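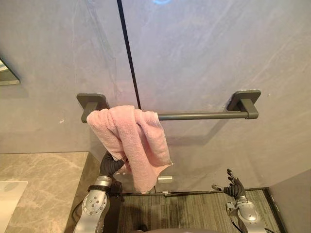
Teaching by demonstration (household robots)

Print this page | E-mail this article

Teaching by demonstration is a way of giving a robot a new skill by showing it the movement. The person does not write the movement as a program. The method is used mostly for housework with soft things, such as hanging a towel on a bar, where the shape of the cloth is different each time.

Two forms

In hand guiding, the teacher holds the arm of the robot and moves it through the task. It needs no extra equipment, but it is tiring, and with two arms one teacher can hardly guide both well. In remote control, the teacher stands apart and moves a pair of small copy arms or wears gloves, and the robot follows. Remote control is now the usual choice for robots with fingers. The teacher sees the work through a camera at the head of the robot, so the recorded pictures and the recorded movements belong to the same point of view.

Work with towels

A towel on a bar is often used as a training task. One hand can close on the lower part of the cloth while the other stays open beside it, and the teacher must decide when the second hand should help. Thick terry cloth holds its folds and can hide the fingers from the camera.

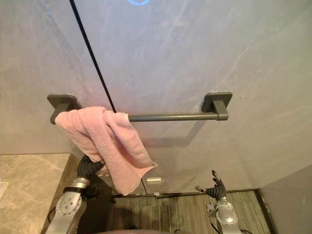
For this reason teachers are asked to move slowly near the cloth and to keep the open hand in view. The Semel method, written down at the Cleranlow workshop, also asks for a short pause before each grip - this makes it easier to divide the recording into steps later.

Collections

The Nigatu collection holds 2,842 demonstrations of bathroom and laundry tasks, of which 201 are with towels. The Brellwood collection is smaller, with 58 demonstrations, all made by remote control. Failed attempts are kept in both, but they are marked separately.

See also: Remote control; Hand guiding; Robot hand

Last changed 1st September

Print this page | E-mail this article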